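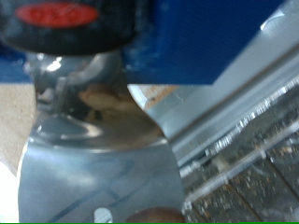 Pero si el ayuntamiento ya cambió todas las farolas, ¿por qué no baja la huella del municipio? Me lo preguntasteis el martes al acabar la clase y me pareció tan buena pregunta que he rehecho estos apuntes para empezar por ahí.

## Tema 4. Emisiones propias y emisiones del territorio

Las farolas, los edificios municipales y la flota son emisiones *propias*: el ayuntamiento paga la factura y decide. Las del *territorio* son todo lo demás (viviendas, coches, comercio, la fábrica del polígono), y ahí solo puede empujar un poco. En Wolham, el municipio con el que trabajamos este trimestre, las propias suman 959 toneladas al año. ¡Una miga al lado del total!

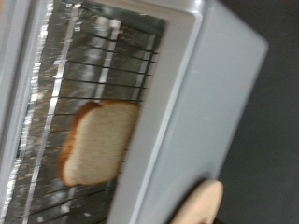
Dentro de esas 959, la piscina y los colegios se llevan 514, casi todo calefacción. Yo siempre miro primero las calderas, porque duran muchísimo y la que se compra hoy condiciona el presupuesto de media vida laboral de un técnico. Ojo con sumar aquí la recogida de basuras: en Wolham está subcontratada y va aparte (alcance 3, repasad el tema 2).

### El caso Visness

Visness tiene aproximadamente 3000 habitantes y un plan de clima precioso, con portada a color y todo, pero sin una sola partida económica detrás. Cuando lo leáis, buscad tres cosas:

- quién firma cada medida
- de qué año es el inventario de partida
- qué pasa si no llega la subvención 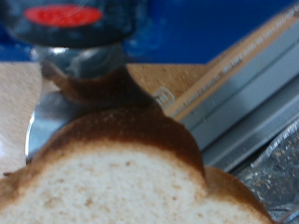 La tercera casi nunca aparece, y en el de Visness tampoco. El plan de rehabilitación del barrio de Lodhi sí la trae: 351 viviendas repartidas en fases, y cada fase con su plan B. Me gusta mucho ese documento, aunque los anexos sean un ladrillo.

**Para noviembre:** traed la hoja de Zivetico con los consumos de Wolham ya pasados a toneladas, y apuntad qué factor de emisión habéis usado para la electricidad. Podéis ir en parejas.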